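Sorting Small Parts: Notes on a Tabletop Conveyor
Posted 2019-09-21 by Samina Tanoli

This page records the small projects carried out in my workroom. The present entry concerns mixed electrical stock, chiefly cylindrical cells and push-button switches, and the use of a long conveyor to bring such parts past a single sorting point.
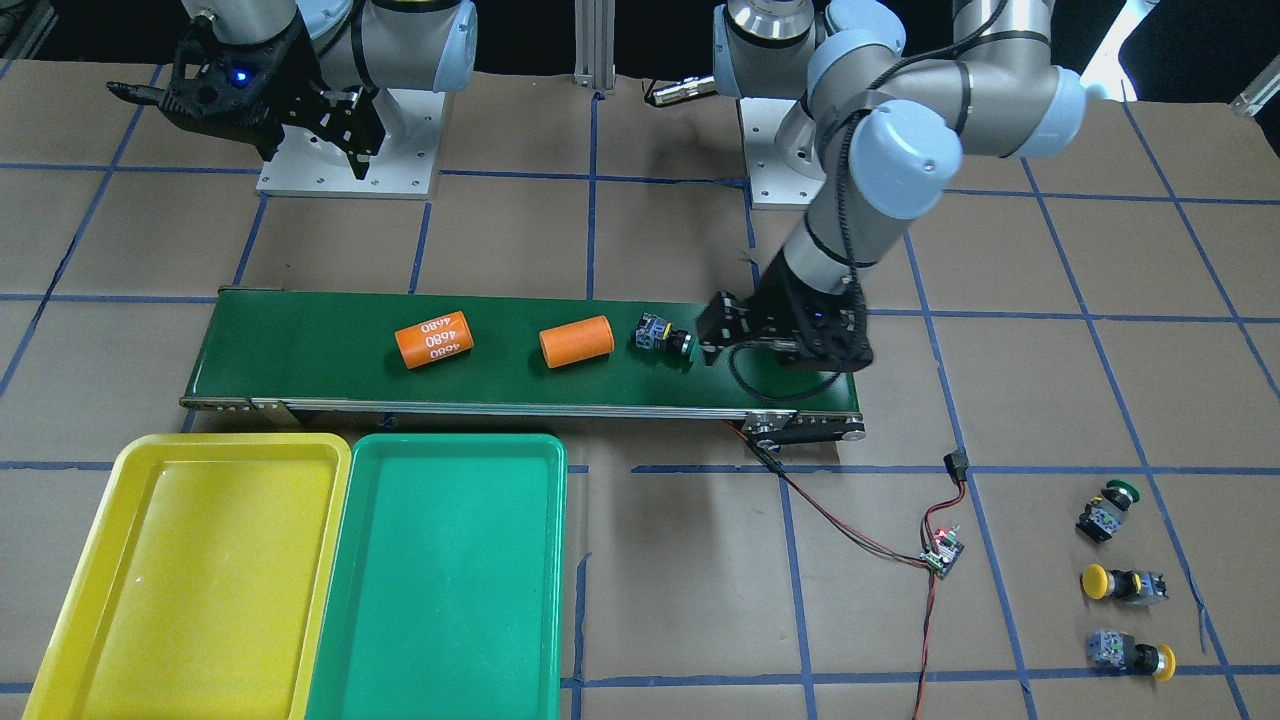
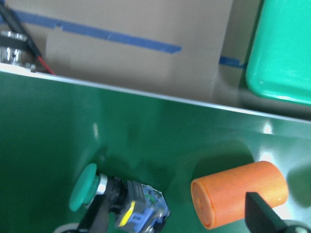
Push-button switches and a green belt.

Does a belt offer any advantage over an open tray when the stock is mixed?
It does for parts that roll or tangle. A tray of mixed stock settles into a heap, and each piece must be lifted free of its neighbors before it can be identified. On a belt, the pieces are set down one at a time with space between them, and the decision about each is made in the same place.

The stock in question came to me from Wajid Rajput, who closed his repair counter in September and passed along 83 switches together with a carton of cells. Very little of it was labeled. Some of the switches had been stored with their contact blocks attached and others without, and the two kinds had been mixed in the same bags.

The following practice has been adopted for the present work. Cells are set on their sides, across the direction of travel, with a hand's width between them. Switches are placed last in each group. A switch with a large button cap does not lie flat, and it will turn a little when the belt starts — a matter of no consequence if the space beside it is clear.

Storage is in Ganetov drawers, 80 in all, arranged by panel hole size first and by contact type second. Junaid Satti had recommended sorting by button color. I followed that advice for one evening and set it aside, as the caps are easily exchanged and the color says little about the part behind it. Cells are kept apart from all metal hardware, and their terminals are covered before they are put away.

Readers have asked about belt speed. I am not able to give a figure of general use. The belt is run slowly enough that a part can be read, picked up and turned over before the next one arrives, and it is stopped whenever a marking is unclear. Tahira Mirani runs hers considerably faster, with larger parts.

A list of the switch types will be posted when the last two bags have been gone through. Inquiries concerning spare contact blocks may be left in the comments — please include the part number molded on the housing, if one can be found.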